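Teach It Like You'd Teach Your Nephew
By Nerea Robles
January

My uncle taught me to drive a stick shift in the parking lot behind a feed store. He talked the whole time and I don't remember a word of it. What I remember is his hand on top of mine on the shifter, pushing it over and up, and the feeling of the thing dropping into second. After that I could do it. I couldn't have told you how.

I thought about that parking lot a lot this winter, when I spent most of my free evenings at Stellach, a shared workshop on the second floor of an old shoe warehouse. A small group there teaches robot arms to do household chores, and they do it almost entirely by showing. A person takes the controls, the arms on the table follow, and everything gets recorded: the joints, the camera views, the opening and closing of the grippers. Do that enough times and you have something a computer can learn from.

I think this is the best idea in robotics, and I think it deserves far more love from ordinary people than it gets. Most of the writing about it is either dense math or breathless stuff about the end of work. Meanwhile there are people with very good hands spending an afternoon packing a school bag, over and over, and what they're making is wonderful!

Take the bag. It sounds like the dullest chore going. Now try writing down the rules. Where is the opening? It depends on how the cloth slumped. Which edge do you hold? Whichever one is on top, unless it has folded under, in which case you fish around for it. How hard do you pull? Enough. My friend Ignacio Montoya, who wrote factory code for years before he came to Stellach, once tried to write instructions for putting a paperback in a soft bag. He gave up on page 2 and went to get coffee. Then he sat down at the controls and did it in less time than it had taken him to type the title. 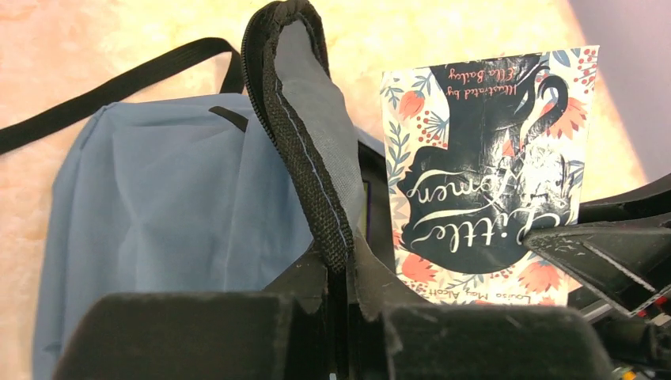
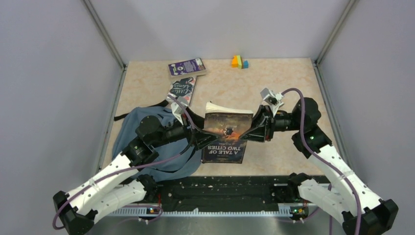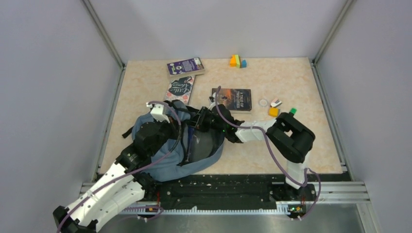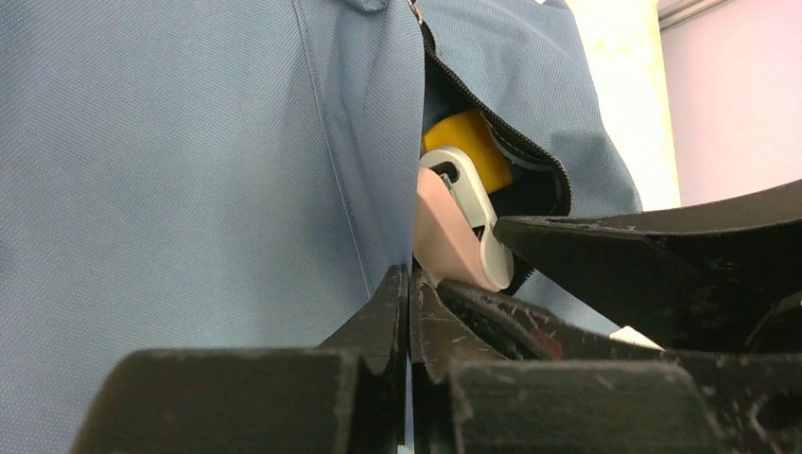

The bag task, from the wrist and from the fixed camera. Both arms are on the same book in the second picture.

Look at how much is going on with that book held between two grippers. Each hand has to allow for the other. If one drifts, the other has to give a little, and a person at the controls does this without a thought, the same way you and a friend carry a couch around a corner. I have asked several operators what they're paying attention to at that moment and I get a different answer each time. Remedios Pacheco told me she watches the edge of the pages. Another operator said he doesn't watch anything, he just "keeps it friendly." You can't program friendly. You can record it, though, and that's what thrills me about the whole business.

And the cloth! A box has the decency to stay the same shape. A cloth bag is a new object every time you touch it. The zipper edge stands up, or it flops, or it curls back on itself and hides the pocket. People who sew know all about this, and so do parents, nurses, and anybody who has dressed a toddler for snow. There's a huge amount of knowledge out there that has never been written down because it lives in fingers. Showing is the first way of passing things to a machine that lets those people in the door. You don't need a degree for it. You need patience and a light touch.

I do have complaints. The controls are still tiring, and they're too fussy for people whose hands are stiff or shaky. Goicoechea, the other shop I visited, has a nice pair of hand controllers on loan, and after 2 hours with them my shoulders ached like I'd been painting a ceiling. You also lose your sense of touch. You see the gripper close on the fabric and you have to guess the rest. Good operators get around it by going slower and reading the wrinkles, but they shouldn't have to.

My bigger complaint is about how the work gets counted. Groups love to announce totals. One project I follow, Utusis, set itself a goal of 1,000 recorded runs of a single chore, and when I last checked they were at 872 and plainly rushing. I'd take 464 careful ones over that. I have sat and watched recordings back to back, and you can tell when the person stopped caring. The moves get jerky. They yank the cloth where they used to coax it. A learner that copies you copies that too, as any older sibling can tell you.

Keep the fumbles, by the way. I feel strongly about this one. There's a habit of throwing out any run where something slipped and had to be picked up again, and I understand the wish for a tidy set, but half of what I know about packing a bag is what to do when the book catches on the zipper. My uncle let me stall the truck. He let me stall it a lot, and then he showed me how to get going again on the slope by the road, which was the part I ended up needing.

So if there's a group like this near you, ask whether you can have a turn. The first ten minutes are awful – you'll reach left when you mean right, and you'll clamp down on thin air. Then something settles and the arms start to feel like your own, only slower and a long way off. I packed one paperback that first night and walked home grinning like I'd won a race. I'm going back for the laundry.

Comments (4)

Dirk Segers
Agree on the fumbles. We kept ours in for a drawer task and I'm glad we did. I'd want them labeled, though, so you can pull them out if you need to.

Nicanor Esteban
I fixed watches for a living and have often wondered who would want what my hands know. Do they take retired people?

Nerea Robles
Nicanor, yes, please come! Evenings are best, after six. Ask for Ignacio.

Dirk Segers
464 careful runs is still a lot of paperbacks.

Related
Learning to Sew From a Video, and Why I Quit
Trolladville's Repair Night Turns Away a Toaster
What My Piano Teacher Did With Her Elbows
Letters: More on Soft Grippers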